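Toy basket

A toy basket is an open container for keeping playthings in, usually woven, and I've been writing up household baskets for the Furnival pages long enough to have strong feelings about them! It sits somewhere between a bin and a tray: low enough for a small kid to see into, light enough to drag down a hallway.

Names and sizes

In Rilbridge, where I grew up, everybody said "tumble" (as in "put it in the tumble"), and over in Wisanum I've heard "catch basket." Most of the ones I've owned were 16 inches long and 6 deep, though my aunt's monster was 30 and held every bear in the house.

Weaves and handles

Willow is the old standby, but it snags sweaters. Paper cord and plastic strip are smoother and wipe clean, more or less. Handles can be loops, rope, or a plain slot left in the weave, and I'm a slot person, all the way.
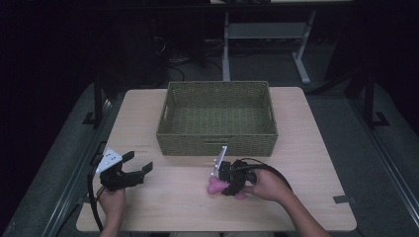 Soft toys are what these baskets do best, because plush squashes into corners and never rattles. A rectangular one with sides that flare a little, like the olive-green basket on the pale wood table, gives you a wider target for a lumpy pink toy than a straight-sided box would. Blocks are another matter (they sink, and then you're digging). I keep mine in a lidded tub under the stairs.

See also: Hamper; Toy chest; Arus weave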